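About Skolent

Skolent is a small school for wound closure. It was started by Rostislav Jireš, who worked many years as a surgical nurse, and Arne Böttcher, who makes our practice materials. We teach nurses, medical students and veterinary assistants, in groups of at most 12 persons. A full course has 27 hours, and most of them are spent with the needle in the hand.
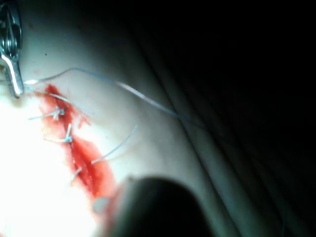
Our teaching begins with the interrupted suture. Every stitch is tied and cut separately, so a student can remove one bad knot and leave the others in peace. We ask for small, tight knots, like the uppermost one on this cut, where four stitches partly close the wound and the lower part still gapes. We look at the distance between stitches, and at how the edges meet. Speed is not examined in the first course.

The basic course costs 200 euros, with thread and needles included. The next one starts in April. You find us in the Endwood building, room 202, and visitors are welcome to come and watch a lesson if they write to us before.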